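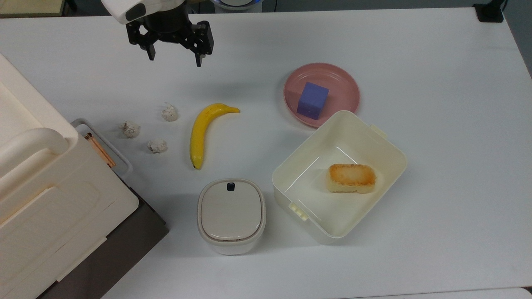
Household Goods Exchange Returns to Vernville

Mar 24, 2024

The Vernville Housing Office will hold its spring Household Goods Exchange in May at the Atport Street Hall. Residents of all buildings managed by the Office may take part, including those who moved in during the winter and have not yet received a resident card. A signed lease is accepted in place of the card.

Items may be brought to the hall during the week before the exchange. The Office accepts dishes, storage boxes, small shelves, lamps, bedding in sealed bags, and children's toys. It does not accept mattresses, paint, car parts, or any appliance with a damaged cord. Residents with larger furniture should complete Form 421, available at the front desk of the Rorna Building, so that a pickup can be arranged. Completed forms are due 31 days before the exchange.

Space in the hall is limited to 200 registered households. Registration opens at the front desk and by telephone. Households that registered last year must do so again, as earlier records have not been carried over.

Each household will receive an entry time by mail. Please keep to the time given. The side entrance on Pongsiri Lane has a ramp and will be open throughout the day, while the main doors will be used for entry only. Parking on the lane is reserved for residents who have asked for loading help in advance.

Goods left at the end of the day will be moved to the storage room in the Rorna Building and offered again in the fall. Items cannot be returned to donors once they have been accepted.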